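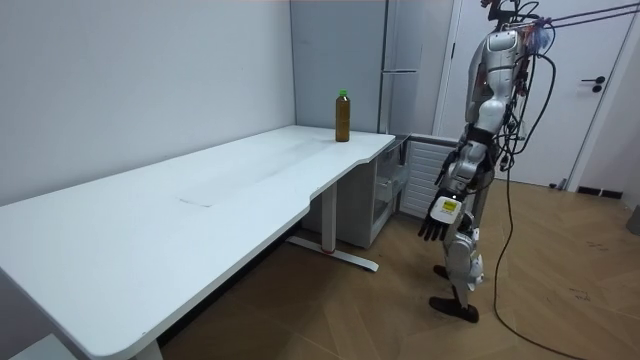

What failed during the trial? The wrist of the right arm lost its position reading and the hand stopped answering commands while it was closed.

Evangelia Rallis, who manages safety for the Totano project at Cluser, reported the fault on 13th August. "The arm held where it was, as designed," she said. "The difficulty was that the log recorded the task as complete." The error had been repeated on eight runs before a technician compared the log with the video.
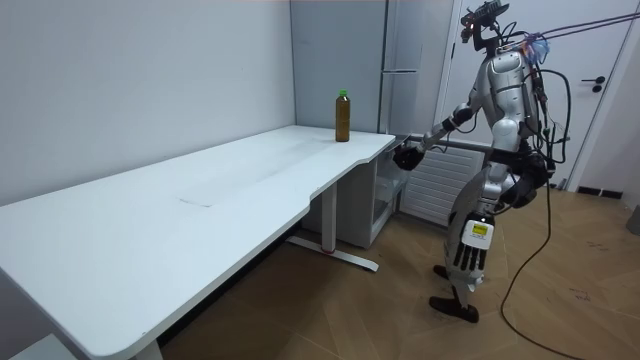 Responsibility for the fault rests with the wrist connector, according to the review prepared by Hubmann. The part is rated for 2000 cycles and had passed that limit without being replaced. Ms. Rallis said the review also considered how the machine is supported, and recommended no change to the tethers that run up from its back. Staff must now remain 10 paces away while the arm is powered. "A person's first instinct is to reach in and take the bottle," she said. "We have asked them to press the stop and wait."
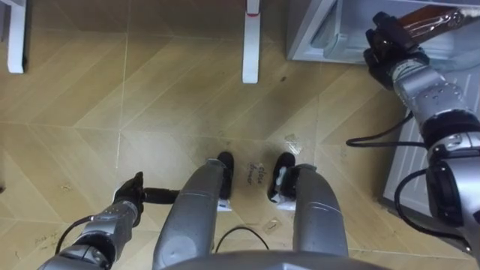
The right hand at the open drawer, with "close drawer" written on the floor.

Cluser has since inspected 39 connectors and will report to its insurer, Mosadar, in December. Ms. Rallis would not say when unattended runs might resume. "The log has to be right first," she said. "I will not sign the form until it is."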